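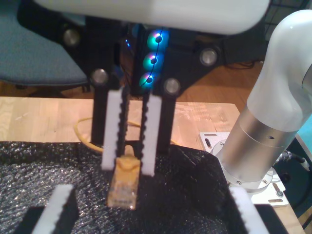
I moved into my house with two bars of wifi in the back bedroom, and for four years I treated that as a personality trait of the house. Some places have a squeaky stair. Mine had a room where video calls went to die. I bought a booster, then a second booster, then a set of three little plastic pucks that blinked at me in colors I had to look up. I must have spent close to 300 dollars on things whose whole job was to avoid one cable.

So this is my case for the cable. Plain old Ethernet, the kind with the clear plug on the end that you push in until it clicks.

I know how that sounds. My friend Rianne De Bruijn told me I was turning into her uncle when I said it at dinner, and then she asked if I was going to start printing out my emails too. (I do print some of them. That's a separate essay.) But I'd like her, and you, to think about what we've all agreed to put up with. We stand in hallways holding phones over our heads. We ask guests to try the other side of the couch. We restart a box, wait, restart it again, and call that fixing it. If your kitchen faucet only ran when you stood in the right corner, you'd have a plumber over by lunch!

The cable I ended up with is a skinny yellow one. I'd remembered network cables as thick gray things that never laid flat and stank of the inside of a filing cabinet, so I put this off for years on the strength of a memory from an office job. The new ones can be so thin you forget about them. Mine goes along the baseboard, under the hall rug, and behind the bookcase, and the only one who has ever objected is the vacuum.

Yellow was my choice, by the way, and I'll defend that too. People want their cables white so they'll disappear, and then one day there are six white cables behind the desk and you're on your knees tugging each one to see what goes dark. Give every cable a color. Yellow is the internet, red is the printer, and I sleep fine.

Then there's the plug itself, which I've grown weirdly fond of. It's see-through, so you can look right in at those tiny colored wires lined up in their slots, and it has that springy little tab on the top. I love the tab. It's the one part of my whole home setup that tells me something in a way I can understand: click, you're in. No app has ever been that clear with me. The tab is also the weak spot, I'll admit. Yank a cable backward through a pile of other cables and the tab will catch and snap, and after that the plug slides out whenever somebody walks past with any confidence. Pinch the tab, pull straight back, take your time.

Dwight Penner, two doors down, goes further than I do and puts his own plugs on. He has the crimping tool and a bag of 100 ends, and last August he spent a whole evening at my dining table trying to teach me. You strip the jacket, untwist the pairs, flatten them out in the right order and slide all eight in together, and I got to that last step again and again and every time one wire would hop over its neighbor like it had somewhere better to be. My eyes aren't up to it anymore and my patience never was. I buy mine with the ends already on. But I liked seeing how it's done, and I liked that a person could sit there and make one with a hand tool – when did you last say that about anything that touches the internet?

I'm not telling you to wire your phone to the wall. Wifi is lovely for the couch and the porch and for looking up that actor in the middle of the movie. But the stuff that never moves? The TV, the desktop, the game console that has been sitting on the same shelf since you moved in? Those things have no business being wireless. They're taking up room on the air that your phone could be using, and they aren't going anywhere.

Rianne came over in the new year and took a work call from my back bedroom, a long one, with her camera on. She came out and didn't say anything about it, just asked where I'd gotten the rug. Later that week she texted to ask how long a cable she'd need to get from her router to the den, and did they come in green.

They do. I told her to measure around the door frame, too, and add a few feet for slack.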